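Nilgate Back Hallway – Cleaning Day

2018-12-13 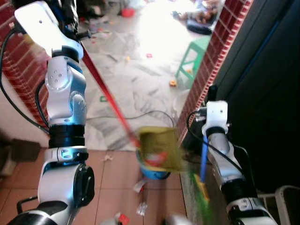
We started on the back hallway at Nilgate in November, once the tile work was finished. The hallway had been used as a pass-through for the whole job and the floor showed it. Grout dust had settled into every corner, and the threshold had to be swept 3 times before it was fit to mop.

Red brick tile with white grout lines runs along both sides of the doorway. The opening has a red ribbed border, and the wall on the left changes to pale plaster lower down. Wenche Myklebust picked the tile from the Magnusson range after looking at samples from Tritine. The order came to 168 tiles, with a few left over for repairs.

The tools out that day were the everyday ones: a green broom head on a thin blue handle, a long red handle, and a yellow-green dustpan. We keep them by the door now – the closet was too far away and they never got put back.

Still to do: seal the grout, touch up the plaster and put down a mat. The sealer is on order from Skivetlow. More pictures will go up on this page when the mat is in.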